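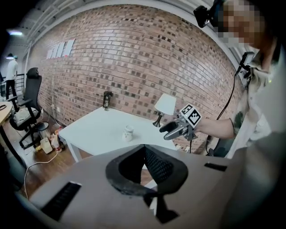 About the Edton Brickwork Notes

Hello, and thank you for looking in! These files are a slowly growing collection of notes on old brick walls in and near Edton, begun by Loukia Tzanetos one July and kept going since by whoever has a free Sunday and a decent pair of shoes. There are 500 entries so far, spread over 65 streets, and we'd love to have more.

What's in the folder

walls.csv - one line per wall, with the street, the bond (Flemish, English, stretcher and so on), the main brick colours and the state of the mortar.
makers.csv - stamps and names found on loose bricks. Bisgaard turns up a good deal, Fisow hardly at all.
notes - longer pieces of writing, mostly Loukia's, including a rather fond one on curved walls and how bricklayers managed them.

Things to know before you use it

Colours were judged by eye, so one person's rust may well be another's tan. The Prallevville entries were typed up by Þröstur Steinarsdóttir from old notebooks, and 30 of them have no house number. Please leave those blank if you make a copy - a guess is harder to spot later on.

Sharing

Use the notes however you like, and do mention where they came from. Corrections are always welcome, even very small ones.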